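Cladudden takeout supplies, progress to February 10, 2025
To: Mpho Pillay
From: Akua Lamptey

Quick one, full figures to follow. Lids and cups both in from Nedelcu. 824 sets packed, 198 short on lids, reorder placed. Straws fine. Carriers late agian, Cerkex says end of the month.

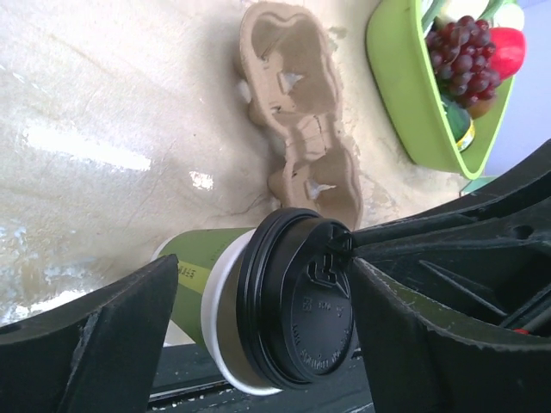
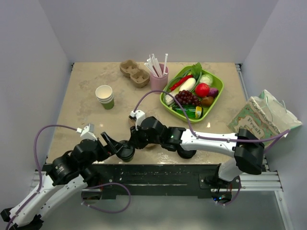 Spending is at $1,319 of the $3,000, mostly cups. Would like to move what's left over from printing to carriers, pls confirm. The pulp ones with four cavities are what we want to stay with, and the green cup with the black lid is the one for hot drinks. Sizes for cold not setled yet. Madard quote still to come.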